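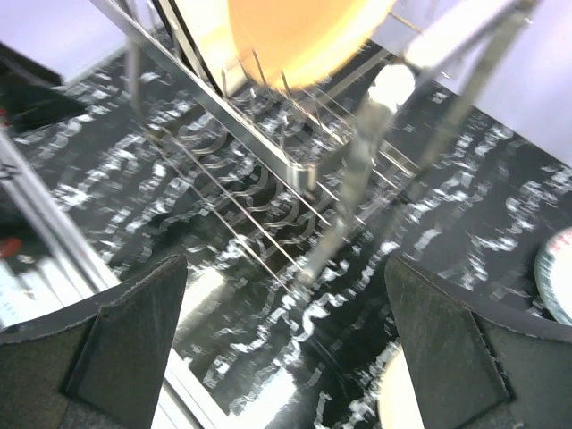

Stainless rack on the dark bench top.

May 2025. Glaze durability, batch 4

Picked up where I left off in December. Question is still whether the Ovel clear holds its gloss under repeated alkaline washing when it goes over the coloured slips, or whether the trouble Maricica saw was down to underfiring. She thinks underfiring. I'm less sure, as the witness cones from that kiln looked fine to me.

Mixed a fresh litre of wash solution at the old strength. Water was a bit warm going in so I let it sit over lunch. Sieved the leftover Ovel while waiting and got a fair amount of grit out of the bottom of the bucket. Should have been done months ago. Relabelled the lid.

Test tiles are the usual extruded L shapes, Løken white body, fired to the standard schedule. Tile 233 has a pinhole near the foot and I've left it in anyway, noted on the back in underglaze pencil. Grey slip tiles crawled at the corners again. Agnes Kvam had the same thing at Kandero and put it down to dust on the bisque. Will wipe the next lot with a damp sponge and leave them overnight before glazing.

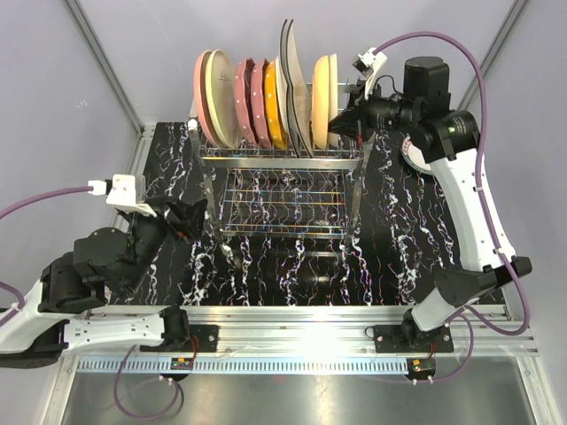
Kiln log for the last firing is a mess. The controller shows a hold at top temperature that I don't remember programming, and the paper sheet has nothing for it. If the hold did happen, the gloss readings from this batch can't be compared with December's. Asked Maricica to check the element currents before anyone fires again.

Gloss meter: zeroed on the black standard, drifted slightly by the end of the run, zeroed again and repeated the yellow tiles. Second set agrees with the first closely enough. Using the second.

Hostness invoice came to 1,999 dollars for frit and the replacement thermocouple. Passed on for payment. The thermocouple is in the top drawer, still bagged.

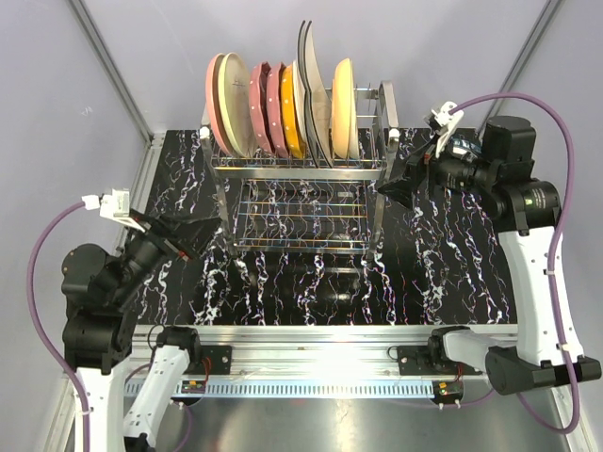 Plates upright in the upper tier, lower tier empty.

To do:
Repeat the grey slip on sponged bisque.
Find the colour chart, last seen near the spray booth.
Ask Agnes which sieve mesh they use.
Reorder pH strips, nearly out.
Fire a half load with cones on every shelf once the elements are checked.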